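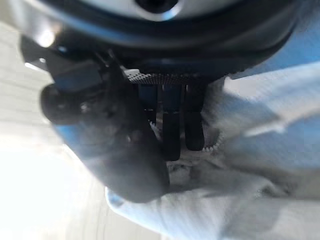 The black hand reaching over light blue, white and gray cloth.

The Second Envelope

Huguette Caron had written two speeches for the evening, one for winning and one for the hallway. The radio play prize of Fomport came with a check for 637 euros and a dinner, and she had already eaten most of the dinner.

At table 14 they put her beside Killian Guérin. She had listened to his voice for years while she ironed. In person he was smaller, and he was trying to remove sauce from his cuff with mineral water.

"Does it show?" he asked her.

"Only if you wave," said Huguette.

He thanked her seriously. After that he kept his left arm under the table, even during the applause, so that he had to clap on his own knee. 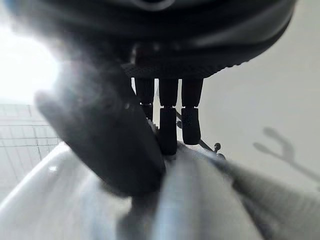 What Was Read Aloud

Séverine Renaud came to the microphone at half past nine. She wore green and she read slowly, as if each name had been lent to her and she must return it clean.

"Best radio play," she said. "Trollwood, by Quentin Carré."

Quentin was at the next table. He stood up, sat down, and stood up again. Eight years ago he and Huguette had shared an apartment and one good typewriter, and in that apartment she had told him a story about a forest where the trees owed money to each other.

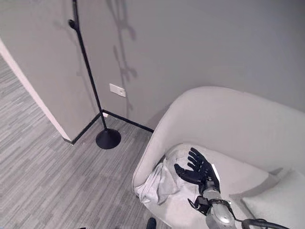 Black fingers spread above the seat of a light gray armchair.

He did not look at her on his way to the stage. He said thank you to the station, to his husband Régis Gaillard, and to his mother. Then he folded his paper.

"The trees were not mine," he said. "A friend gave them to me when I could not pay the rent. She is here, and I never asked her properly."

Huguette felt the whole table turn. Killian Guérin forgot himself and waved at the stage with the wrong arm, pointing down at her with the other.

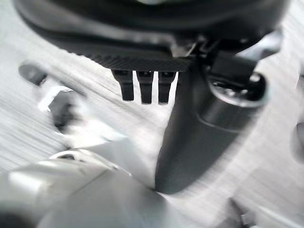
Three short black prongs pointing down at a pale surface.

Later, in the hallway, Quentin found her with her coat half on.

"So I am asking," he said.

She took the second speech from her bag, the one for losing, and gave it to him to read while she looked for her other sleeve.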